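Barkard Household Automation Working Group
Minutes of the meeting held Jan 29, 2023

1. Minutes of the previous meeting
Approved without change.

2. Can machines do kitchen chores yet?
The Skivel report was taken as read. It covers 170 trials of moving plates from counter to rack. Members agreed that single plates on a plain surface are close to routine, but that overlapping plates are still a weak point. The Clutetti office asked that breakages be listed apart from timeouts. Agreed.

It was noted that a person clears the same counter without thought, and that the group should not tell member households that the chore is solved. One member dissented – the wording was felt to be too cautious – and asked that this be recorded.

3. Shop-floor tasks
Shelf restocking at the Choo store was deferred to April.

4. Test surfaces
The group discussed whether polished stone with heavy veining should stay in the test set, given the glare it produces. It was resolved to keep it.

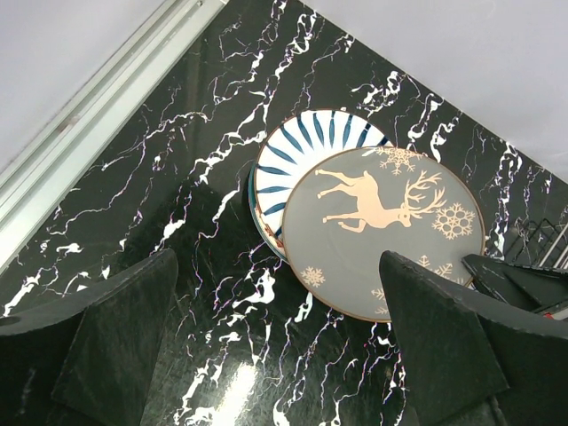

Item 4: overlapping plates, striped and deer pattern, on black marble; dish rack at right.

5. Budget
A request for $872 for replacement dishes and racks was approved.

Actions
Skivel: split the failure table by cause.
Clutetti: draft revised wording for households.
Choo: confirm store access for the restocking trials.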